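Wrist camera: blur when the arm turns, should I change camera or gripper fingers?

Posted by Brayan Sánchez

Hello all. I am comparing two wrist cameras on the same arm, a Barnero and a Stodano. Both look out between the fingers. With the arm slow, I have no complaint about either one.

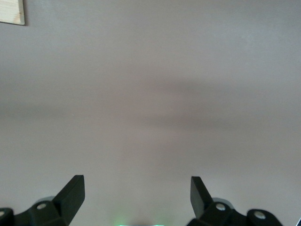
My first test is always against a plain surface, to check the mounting before I judge the lens. I want both fingertips inside the view, one at each side, with the gap between them free, and I also look for the green light at the bottom, which can disturb the exposure. The trouble starts when the wrist rotates fast. 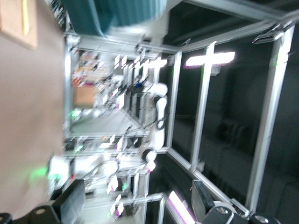
I have tried the exposure at 740 and at 185 in the settings, and I cannot decide if the second is worth the darker picture. Should I buy another camera?

Nayeli Arboleda

Do not buy yet. Fix the exposure by hand, because automatic mode will choose a long one each time the view gets dark. Then compare both cameras with the same wrist movement and the same lamps on. If lamps are in the view, lock the white balance also. I would keep the 185 and add light.

Wálter Pacheco

get the Jadetti, much better

Corina Crăciun

I agree with Nayeli. For the green light, a small piece of black tape was enough on my gripper. Please check that it does not touch the finger when it closes.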